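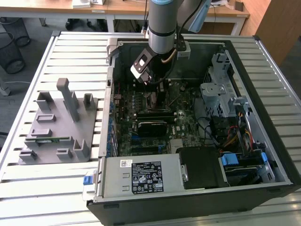

April, workshop notebook, bench 2

Subject: the noisy power supply fault on the Engström loggers, and what to do about the old PCs that talk to them.

Started at 8.15. Lleucu had left the three returned loggers on the shelf with the customer's notes. All three are from the Clillell site, all three with the same complaint: readings drift upwards through the afternoon and come back down overnight. The customer thinks it is the temperature probes. I doubt it, as they swapped the probes in February and the drift carried on exactly as before.

Serials end 37, 32 and 53. I will call them by those numbers from here on.

Visual check first. 32 and 53 clean inside, no corrosion on the terminal block, seals good. 37 has a white crust on the lower two terminals and someone has put the lid back with one screw missing. Cleaned the terminals with contact cleaner and a stiff brush. Found a spare M3 in the tin. That may be a separate problem from the drift, so I have kept 37 out of the first round of tests.

Put 53 on the bench supply with a fixed resistor in place of the probe. Resistor is one of the good ones from Sverre's box, so it ought to sit dead still whatever the weather does. Set the logger to sample once a minute and left it while I did the post.

Came back at 10.40. Reading had not moved by more than the last digit. Same for 32 when I swapped them over. So with our supply and a fixed resistor neither of them drifts, and the input stage is fine at room temperature.

Warmed 53 gently with the lamp until the case was hand-warm. Small shift, well inside the data sheet. Nothing like what the customer has plotted. Their graph shows it climbing steadily from just after noon, with a step down at about ten at night.

The step is the interesting part. Weather doesn't make steps. Rang Ingegerd, who fitted these, and asked what else is on that circuit. She said the loggers share a 24 V supply with the ventilation controller, and the fans go to full speed at midday in the warm months and drop back at 22.00 on a timer. She also said the supply is an old Irnard unit that was there before our job, and the site wanted to keep it.

So the working idea is ripple or a ground shift from the shared supply, and the probes are innocent.

Tried to fake it on the bench. Fed 53 from the bench supply with the signal generator coupled in through a transformer. At 100 Hz I could put a fair amount of ripple on before anything showed. At higher frequencies the reading starts to creep, always upwards, never down. Worst somewhere in the tens of kHz. I did not chase the exact peak. The creep is steady and smooth, so averaging in the logger hides the cause and just hands you a wrong number that looks respectable.

Opened 53 again and looked at the supply input. One electrolytic, one small ceramic, straight into the regulator. No inductor. The drawing shows an inductor, L2, and there are pads for it, but a zero-ohm link is fitted instead. Same on 32. Same on 37. Asked Seung-woo whether he remembered this. He says L2 went out of stock and the link was approved for a batch of units that were only ever going to run from batteries. These three must have come from that batch and then gone out on a mains job. No note of it in the build folder that I can find. He is going to look in his email.

Lunch.

Afternoon

Fitted L2 to 53. The part we have now is slightly bigger than the original but the pads take it if you go in at an angle. Used plenty of flux. Note for whoever does the others: take the terminal block cover off first, otherwise you will melt the corner of it with the iron. I melted the corner of it.

Repeated the ripple test with the same settings. Creep is gone at all but the very worst frequency, and there it is down to the last digit or two. Added a second ceramic across the electrolytic as well, and after that I could not get it to move at all. I would do both on every unit. The parts cost next to nothing compared with the time.

Did 32 the same way. Same result.

37 next. The crust had got under the terminal block, so I lifted the block, cleaned underneath and fitted a new one. Insulation between the two affected pins was poor before cleaning and off the top of the meter afterwards. Fitted L2 and the extra ceramic. It then passed the same test as the others, but I am not fully happy with it. There is a slow wander of a couple of digits over ten minutes that 32 and 53 don't have. Could be leftover moisture. Put it in the drying cabinet at 50 degrees overnight and will look again in the morning.

Readback

The memory in each logger has to be saved before we clear it, as the customer wants the old data even though it is wrong. Hye-jin did this on the old PC, which is the only one left with a proper serial port that the Engström software will talk to. It took three goes for 32. The first two stopped part way with a checksum error. Shorter cable fixed it. 2,102 records recovered from 32, none missing by the sequence numbers. The other two came across first time.

Hye-jin asked if the old records can be corrected. I don't think so, not properly. We know the size of the error at our ripple level on our bench, but not what was on their supply on any given afternoon. The night readings, after the fans drop back, are probably usable. I would give them the night readings and mark the rest as doubtful, and say so plainly in the letter. Hye-jin agrees. Sverre would rather offer a rough correction. We left it there.

We ought to stop relying on one PC for this. The Zateck USB adaptor does not work with the Engström software: it opens the port, sends the wake-up and then times out. I tried it at all the baud rates. Sverre thinks it is the handshake lines and that we could get round it by looping RTS to CTS in the plug. Worth half an hour some time, but not today.

Things still open

Scope trace from site. Ingegerd is going back to Clillell anyway to change a filter housing. I have asked her to take the small scope and record the 24 V line with the fans at low and at full speed, at the logger terminals and again at the supply. Until we have that the whole explanation rests on a bench test and a timer setting. Use the short ground spring on the probe, the long clip lead picks up everything.

The Irnard supply. If the trace is as bad as I expect then the supply is on its way out, probably dried-out capacitors on the output, and our fix only hides that from our own units. The ventilation controller is on the same line and won't thank anybody. We should tell the customer in writing even if they don't want to pay for a new one.

Other units from the same batch. Seung-woo to find the list. Any that went to mains jobs need calling back or modifying on site. The ones on batteries can stay as they are.

Drawing. Needs a note against L2 saying the link is for battery use only. Lleucu has the master and will issue it when Seung-woo has confirmed the batch.

Bench stock. We have five of the new L2 left after today. Ordered more. Ceramics fine. Contact cleaner nearly empty.

Settings used for the ripple test, so that it can be repeated: supply at 24.0 V, current limit 0.5 A, sine from the generator through the small audio transformer, level set so that the scope showed 400 mV peak to peak at the logger terminals with the logger running. Check it with the logger running, as the level drops a good deal under load. Dwell two minutes at each frequency. I went up in a 1, 2, 5 sequence from 100 Hz to 100 kHz.

Added next morning, 8.30

37 out of the cabinet and left to cool for an hour with the lid off. Wander is gone, sits as still as the other two. So it was moisture. Fitted a new lid seal and all four screws. Repeated the ripple test once more and it passed.

All three now on soak with fixed resistors, sampling once a minute, on the shelf over the vice. Please don't unplug the grey extension lead.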